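November 12, 2018

Met with Caoimhe Dunne this morning on the equipment request for March. The budget allows for one gripper and 3 spare sets of finger parts from Allgate, with 2,000 held back for service. Hauwa Isah asked that the Titosow quote be kept open until the simulation runs are reviewed - a sensible precaution, and I have agreed to it. Sang Mạc will report on the runs and advise whether a second unit is warranted. No order is to be placed before then.

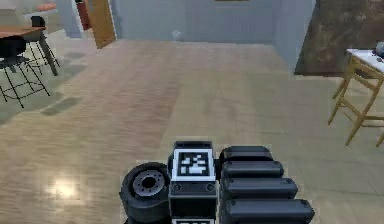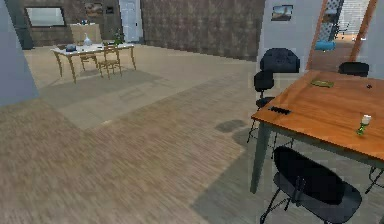 Simulated rooms. The gripper is in the first view; the second takes in the wooden table and black chairs.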